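May, late, kitchen

Long one today. Read the grip rules out loud at nine with a coffee in my hand, Gualtiero Gatti asked if the sheet applied to me too. Fair. Rule one is drinks off the table unless they're the object.

Station 5 was bottle and cup all day.
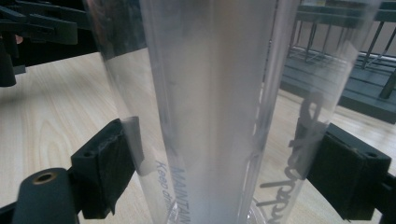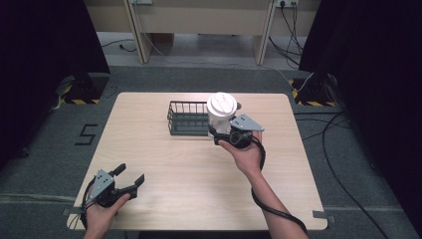 Bottle up close, then the cup by the wire basket. Station 5.

So the rules. Version Praklow sent runs to 5 pages and I want it on one. What I have tonight –

Pads meet the sides of the thing, square, before you lift. No pinching by the rim. No pinching by the lid either, lids pop.

Close slow. Praklow text says "with appropriate force", which means nothing to a person on their first shift. Changed it to "stop squeezing when it stops slipping". Gualtiero hates it. Keeping it for now.

Both hands stay over the table the whole take, even the one doing nothing. Idle hand open, fingers clear of the other one.

Cables – run along the forearm, never across the table. Check before each take not after. I wrote this in twice by mistake and then left it in twice.

Stands stay on the striped tape. If one gets kicked, stop, put it back, say so in the log. Don't nudge it over with your foot and carry on, I saw that at Damard and we lost a whole afternoon of takes.

Bad takes get kept and marked. This is the one I'll fight for. Arkomport want them deleted, cleaner numbers I suppose, but a dropped cup is worth having if the label is right. Target is 395 takes for the set and I'd sooner hand over fewer with true labels then hit it with junk.

Also unsettled: see-through stuff. Akl's guide says no clear plastic at all, ours says nothing. Gualtiero thinks allow it and tag it. I think he's right, havent told him.

Breaks. Sheet said every 100 takes. Too long, my wrist is stiff just writing this. Putting 50 and waiting for someone to complain.

Tomorow – print the one-pager, tape it up by the station, ask Praklow who signs off changes. And buy a lunch that isnt crackers.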